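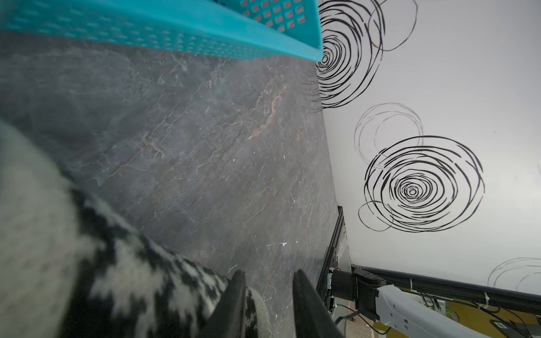

5.2 Handling knitwear

1. Keep hands out of the work area while either arm is powered.

2. Set the gripper to low force before the first pick. Fetach rates the finger pads for 2,000 picks — log the count and replace them on time.

3. Approach with the fingers open, one on each side of the fabric.

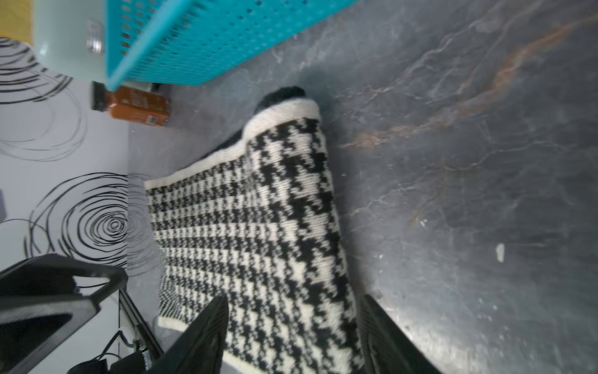
Fingers on either side of the knit piece.

CAUTION: If a thread snags, press Stop. Do not pull the fabric free by hand.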